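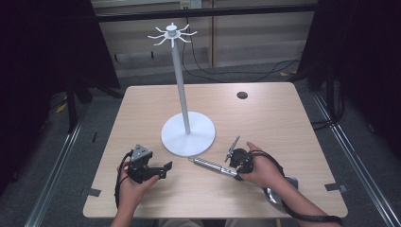
We never had enough cupboard space for mugs in the Nultham flat. They lived in stacks of two on the shelf over the kettle, and every few weeks a handle went. When Janka Doležal moved out in June she left me a list of things she thought I should buy, and a mug tree was at the top of it. I put it off until 8th November, mainly out of stubbornness.

I had assumed they were all wooden with six pegs, like the one my gran had. The one I settled on is white, with a round base, a thin pole and eight curved hooks at the top, spread out like the spokes of a wheel. There's a small knob on top of the hub.

I own 7 mugs that I care about, so one hook is spare. I had thought of using it for the tea strainer but the strainer prefers the drawer.

Some notes, for anyone considering one.

Load it evenly. If you hang three heavy mugs on one side, you are asking a lot of the base. I put one on, then the next one opposite, and carry on like that. Taking them off is the same thing backwards, though in the morning I just take whichever is nearest.

Weigh the big ones. My Dakthorpe pottery mug is 700 g, and I didn't want that swinging about at the top of a thin pole. It stays on the shelf. The everyday ones are fine.

Measure under your wall units before you choose a tree. All the hooks are at the top on this sort, so the mugs hang in a ring, and you need room to lift each one up and off the curl as well as room for the stand. In my kitchen that ruled out the worktop by the fridge.

Put it on something level and leave a hand's width clear all the way round. A table is better than a worktop for this, as you can turn the whole stand by the base and get at the far side. Mine is a pale wood-grain one with rounded corners and a round cable hole towards one corner. I keep the stand well away from the hole.
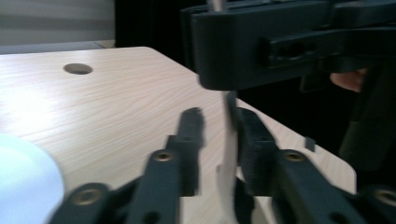 Annick Ferrand wrote to say that she gave up on hers after a year because the mugs gathered dust on the outside, and that she now hangs them from hooks under a shelf. I can see the point. Mine get used often enough that dust hasn't been a problem, but if you have a set kept for visitors I would leave it in the cupboard.

She also asked about cleaning. A damp cloth down the pole and round the hooks, then a dry one. Tea drips show up on white, so I do it when I wipe the table.

Next job is the saucepan lids.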